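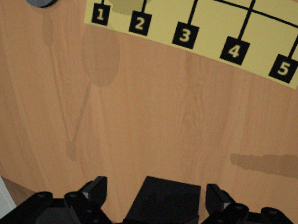 3.2 Workspace and task

The arm was built in a shared workshop over two winters, and the same room doubles as a playroom. We modeled the workspace in simulation before running the controller, called Bivlow, on the hardware. The model includes the table, the printed mat and a desk lamp – the lamp matters, as its shadow falls on the wood and shifts the color values the wrist view depends on.

Each trial starts with the gripper open. The numbered squares on the mat serve as position references, and the tilt of the mat is changed between trials.

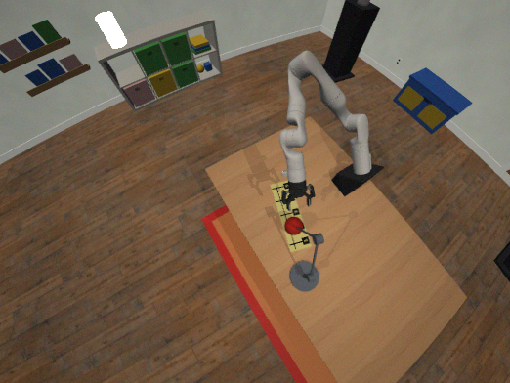 Figure 2. Simulated workspace with the arm over the mat and the red ball. Credit: Tiziana Pace / Brallus workshop.

Figure 2 gives the outside view, which was used for checking only and was never passed to the controller. We ran 464 trials in 12 lighting setups. In six of the setups the lamp was moved and the ball start position was kept. A trial was stopped if a finger touched the lamp – these cases are counted as failures in Section 4. Joint limits follow the workshop build and were last measured in May.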